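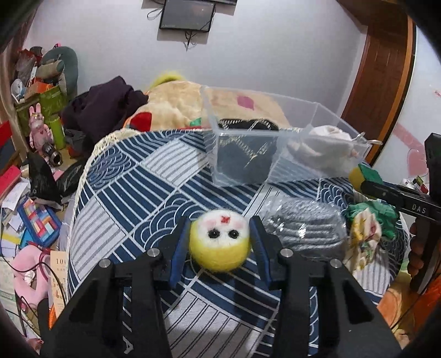 La pince de gauche ouverte autour de la petite boule en laine feutrée, coussin bleu marine et blanc.

Démonstrations à deux pinces : combien par objet, et faut-il ranger avant ?

Mekemport

Bonjour à tous. Je collecte des exemples à la pince manuelle pour entraîner une politique de rangement : prendre l'objet, le déposer dans le bac transparent. J'en suis à 27 démonstrations avec la boule jaune à face blanche, et le modèle vise désormais le coussin avec une assurance que je lui envie. Est-ce un problème de quantité, ou le fond est-il trop chargé ? Je précise que le fond, c'est ma chambre, donc restez courtois.

Durán

Garde le fond, change tout le reste. Si la boule part toujours du même endroit, ton modèle apprend une adresse postale. Fais des séries de 12 en déplaçant l'objet à chaque prise, tourne le coussin entre deux séries, et varie la hauteur d'approche. Vérifie aussi que la boule reste visible entre les doigts jusqu'à la fermeture. Chez moi, presque 14 prises étaient à jeter pour cette raison, et je les avais évidemment toutes gardées.

Tudix

Range ta chambre.

Zindatden

+1 pour Durán. J'ajouterais quelques reprises volontaires : tu rates la boule, tu rouvres, tu recommences. Huit m'ont suffi. Pour rater, on a tous un talent naturel, autant qu'il serve.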